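OK so I have been trying to fix my sleep since November and I have opinions now. Thread, sorry in advance.

First thing: I stopped drinking coffee after lunch. I hated every minute of it for two weeks and then I forgot I ever had an afternoon cup. Everyone told me this would work and I was very rude to all of them.

Second thing: sheets! I grew up thinking a sheet was a sheet. Then I bought a 600 thread count set from Stanov and it was like sleeping inside a sandwich bag. So hot. I'm back on plain old cotton percale, the crisp kind, and I'm never leaving.

Also please wash new bedding before you use it. Twice if it's a dark color. I have a blue pillowcase that turned a whole load of my socks blue and I'm still wearing those socks.
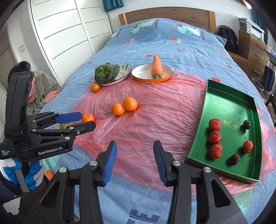
Steinarsdóttir @pondlow_naps
June 7, 2021

Third thing, and people fight me on this one – the fluffy comforter is too much for summer. I fold mine up in May and use a thin quilt I got at the Jumville flea market for 10 bucks. It has a stain shaped like Ohio. Best thing I own.

Fourth: snacks in bed. I know, I know. I gave up crackers (crumbs, forever, in places you can't imagine) but I will defend fruit. A mandarin orange before lights out is a perfect little dessert and it makes the room smell nice. Just put the peel in the trash and not on the nightstand like I do.

Somebody asked about my alarm. It's a cheap clock radio and it lives across the room on the dresser, so I have to get up and walk to it. My phone charges in the kitchen now. I missed 572 group chat messages the first weekend and not one of them was important.

What didn't work for me: lavender spray, the weighted blanket (felt like being parked on), and counting backward from 679 by sevens, which just made me mad at math.

Next up is curtains. If you have blackout ones that don't smell like a shower liner, tell me where you got them – I'm measuring the windows tonight.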